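Placing a long, thin object into a narrow upright container is a task most people finish without looking. For a robot arm with a two-finger gripper it has been an awkward benchmark for years, chiefly on account of the last few centimetres. The object is held at one end, its angle in the grip is seldom the angle the plan assumed, and a small error at the fingers becomes a larger one at the tip.

A study from the manipulation group at Gulmont takes that last stage and asks how much of it can be learned in simulation with very few demonstrations. The method, named Skunitar, splits a placing policy into two parts. The first is a coarse motion policy which brings the gripper somewhere near the target. The second is a correction policy which sees only the relative pose of the object's axis and the container's opening, and outputs small changes in position and tilt. The two run together, with a gate deciding how much weight the correction receives at each step.

Odair Guerra, who led the work, describes the gate as the part that took longest. "We had a hard switch at first, at a fixed distance from the rim," he says. "The arm would reach that distance with the pen lying at a bad angle and then try to fix everything in the space it had left. Moving the switch further out made the approach slow. A learned weight gave us both, once we stopped it from collapsing to zero."

The collapse he refers to is a known fault in mixed policies. If the coarse policy does well on easy starts, the training signal for the correction grows thin and the gate learns to ignore it. Guerra's group dealt with this by changing which starts the system practises on. Episodes in which the object is held close to upright are sampled less often as training goes on, and those with a steep slant in the grip are sampled more.

All training was done in a rendered room with a single arm, a table and randomised lighting. Each policy was given 100 demonstrations, collected by teleoperation inside the simulator, and was then tested on 500 starts it had not met before.

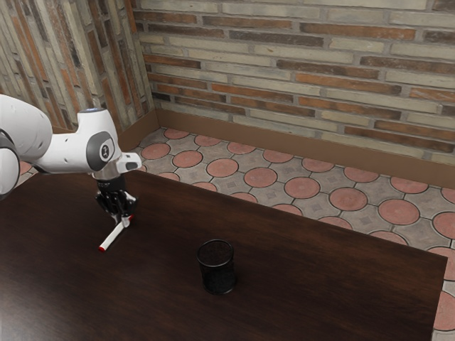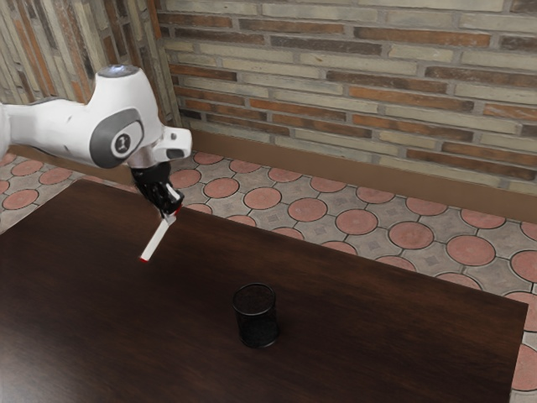 Stick in the gripper, mesh cylinder on the table.

The comparison in the paper is against a single network trained on the same demonstrations, with the same camera views and the same number of updates. The single network failed on 200 of the 500 test starts. Skunitar failed on up to 100, depending on the random seed used for training. The spread between seeds is wide enough that the authors print every run separately and decline to give a mean.

Most of the remaining failures fall into one class. The lower end of the object meets the rim, the object turns in the grip, and the correction policy goes on acting as though the grip were rigid. It receives the object's pose at every step, so in principle it has the information it needs. In practice the demonstrations contain few examples of slip, the operators having been careful, and the policy has little to copy.

Tegwen Owen, a co-author who built the contact model, is cautious about what the figures mean outside the simulator. Thin objects with caps are hard to model well, she notes, as the mass is uneven and the contact patch between finger and barrel is small. Friction was varied during training over a range she calls "generous but not measured". Mesh containers bring a further problem. In the simulator the holder is treated as a smooth cylinder for collision purposes, whatever the renderer shows, so a tip cannot catch in the holes as it might on a real desk.

The group ran the same code on the Varkinach task set, where the objects are shorter and the openings wider. There the gain over the single network nearly vanished. Guerra takes this as expected: where the coarse motion is good enough, a correction has nothing to do. The gate weights support that reading and stay low for most of each episode.

Running cost is modest. The correction network has 2 hidden layers and adds little to the control loop. Training is slower than for the single network, as the sampling scheme needs a regular pass over stored starts to rank them by difficulty.

Work on a physical arm is planned to begin in August. Owen's first request is for tactile sensing at the fingertips, which would let the correction policy register slip directly. Guerra would sooner collect demonstrations with deliberate slips in them and leave the hardware as it is. The paper lists both under further work and gives no order.

14 comments | 37 shares

Related
Greenberg gripper trials: what the wear data show
Choosing a friction range for simulated contact
Short demonstrations, long tasks

Contact the editors | Copyright and reuse | Back to top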